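**Truscombe Soccer Boosters Question Kramer Field Turf Plan**

TRUSCOMBE, Sunday, August 28, 2016
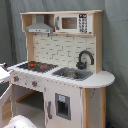
The Truscombe Soccer Boosters are asking the school district to hold off on its deal with Brostilex to put artificial turf on Kramer Field before the playoffs in October. We have read the company's proposal twice and still have more questions than answers.

Brostilex says the new surface will last 12 years. The warranty covers 10. We asked who pays for the other two and were told the matter was "under review."

The company also says turf will end rainouts. Our girls' and boys' teams lost very few home games to weather last season, and the worst of the standing water was in the parking lot, which the plan does not touch.

Then there is Flodholm, the one school Brostilex lists as a reference. Flodholm's field opened this spring. Its teams have yet to play a full season on it, so we don't see what it proves about wear, knee injuries or anything else.

A petition asking for a public meeting has 417 signatures so far. Boosters have offered $3,000 toward drainage work and new sod in front of both goals, an offer the district has not answered in writing.

We like good fields as much as anyone. We would also like to see the maintenance costs before the grass is dug up.

Home games go on as scheduled at Kramer Field. Petition sheets will be at the ticket gate.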